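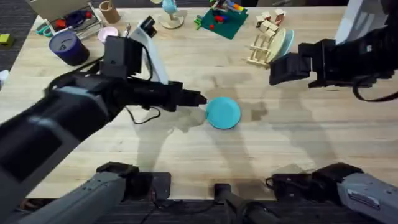 Figure 1. A turquoise plastic plate on a butcher-block table.

What We Leave Behind: Plate Waste at Bekevard Hall
Final project report, Introduction to Food Systems
Skeveck College
Mandla Dlamini

Introduction

I grew up in a house where you finished what was on your plate, and if you couldn't, somebody older than you would reach over and finish it for you. So my first semester in the dining hall at Bekevard came as a bit of a shock. I would stand in the line for the tray return and watch whole baked potatoes go by, and bowls of soup with the spoon still clean, and I wondered how much of it there was and whether anyone kept track. The kitchen weighs what it throws out before serving, but what comes back from the tables all goes into the same bins as the napkins. That was how this project started, and I am grateful to the dining staff for letting me turn their dish room upside down to do it.

Method

I collected leftovers at dinner for 2 weeks, from 5:30 p.m. until the last trays came in. Diners scraped their plates into one of four tubs (starches, vegetables, meat and fish, everything else) and I weighed the tubs at closing on a kitchen scale. Bones, peels and paper went into a separate bin and are left out of the results. Over the whole period 1553 plates passed through the station.

I also handed out a short survey asking people what they had left and why. I printed 400 copies and got 257 back, which I was very happy with considering that most people filled them out while holding a coat and a cup of coffee. A few had notes on the back, and those turned out to be some of the most useful reading of the whole project.

Results

Starches were the heaviest tub every single night except one, when the kitchen ran the lentil bake and the vegetable tub won by a good margin. Rice was the main thing, followed by fries that had gone cold. Meat and fish came back the least. Dessert hardly came back at all, and I will admit to having contributed to that.

The most common reason given on the survey was "I took too much" or "they gave me too much," and it was hard to separate the two. At the hot counter the server fills the plate, and several people wrote that they felt rude asking for less. One person said she would love a half scoop of rice but didn't want to hold up the line. The second most common reason was that the food wasn't what they expected, especially with dishes from the Sampaio counter, where the labels tend to be short and the sauces are hidden underneath.

Discussion

I went in expecting to write about careless students, and I came out thinking more about the serving spoon. The rice spoon at the hot counter is enormous – I borrowed it for an afternoon to be sure – and a level scoop is more than I could comfortably eat with a main dish and a vegetable. A smaller spoon, with seconds offered freely, seems like the easiest thing to try first. I would also like to see a small sign saying that half portions are fine, and samples at the Sampaio counter on nights with a new dish.

There are things I would do differently. My station was right next to the tray return, and people knew they were being watched, so I suspect they ate a little more than usual. I only covered dinner. Breakfast may look quite different, and the Clernard building has its own small cafe that I never got to at all. I also should have weighed the soup separately, because it made a mess of the "everything else" tub in more ways than one.

Next steps

The dining manager has agreed to try the smaller spoon over the summer session in July, when the hall is quieter. I hope somebody from next year's class will pick up the weighing from there. The tubs and the scale are in the storage closet behind the dish room, and the blank survey is in the course folder.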